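Articles > Tools and Storage > Photo galleries > Small household tool case

Household tool case, open on the table

This gallery covers a small tool set in a black plastic case, the kind that lives in a hall closet or under the kitchen sink and comes out when a cabinet handle works loose. The case came from Fulletti, a general hardware store, and it has been in use since October. Before that the same tools were in a drawer with batteries, string and takeout menus, and finding the tape measure usually meant emptying the drawer.

The case opens like a book. Tools go in both halves, the lid as well as the base. Orange handles are common on sets at this price, and they are easy to spot against black plastic. The drawback of storing tools in a lid is that every one of them has to be pressed well into its place before the case is closed. A hammer that is only half in will drop onto the screwdrivers when the case is stood on its end.

The first picture has the screwdrivers, the knife and the electrical tape in the base, with the hammer, the pliers and the tape measure up in the lid.
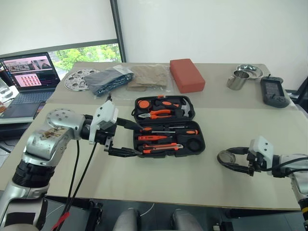
Mine went back to the drawer after a month, wrote a reader in Urkeck. The case was fine but I kept adding things to it, and once there were loose wall anchors in the bottom it wouldn't shut. I'd say keep the screws somewhere else from the start.

We agree about the screws. A case like this has room for what it was sold with and very little more. Loose hardware is better off in a jar or a divided box on the same shelf. Our own screws are in a Visska box with a snap lid, next to the case, and the two get carried out together.

The heavy tool is the hammer, and it decides how the case should be stored. Flat is best. If there is no room to lay it flat, stand it with the hammer end down so that the weight is at the bottom. Carry it by the handle with the latches facing you - they are the weak point on most plastic cases, and a knock against a door frame can pop one open.

The knife should go back with the blade pulled all the way in. This is easy to forget in the middle of a job. Check it when you put it down and again before you shut the lid. Replacement blades can stay in their own packet, away from the case.

The second picture has the upper half with the tape measure at the left end and the hammer at the right. The pliers lie at an angle beneath the tape measure.

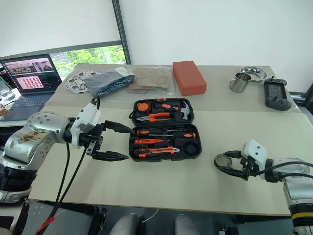
Tool case with both halves in view. The small orange voltage-tester screwdriver is in the lower half, on the left, above the knife.

A tester screwdriver is a handy thing to have in a set, but read the sheet that comes with it before trusting it on house wiring. The usual advice is to try it first on an outlet you know is live. If it gives no sign there, throw it out. Turn the power off at the panel in any case, and leave anything beyond changing a fixture to an electrician.

Electrical tape lasts longest if it is kept away from heat. A roll left in a car over the summer will ooze at the edges and pick up lint. Clear tape is a separate matter. It is meant for paper and packages and has no place on a wire.

For the tape measure, wipe the blade with a dry cloth after outdoor work and let it back in slowly. Letting it snap home is what loosens the hook at the end - a loose hook that has been bent will give a wrong reading on short lengths.

We also looked at the larger Gu set, which is sold as a 231-piece kit. Most of that number is made up of bits, sockets and picture hooks. For an apartment it is more than enough, and the case takes up a full shelf. The smaller one has handled everything we have needed so far: two shelves, a bed frame, a curtain rod and a good many battery covers. 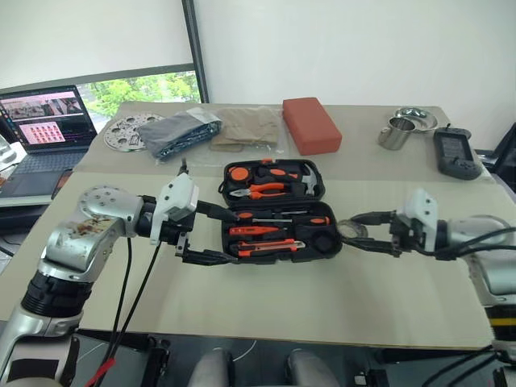 Case open with the lid upright at the back. A small clear roll of tape is to the right.

Last updated Friday, April 9, 2021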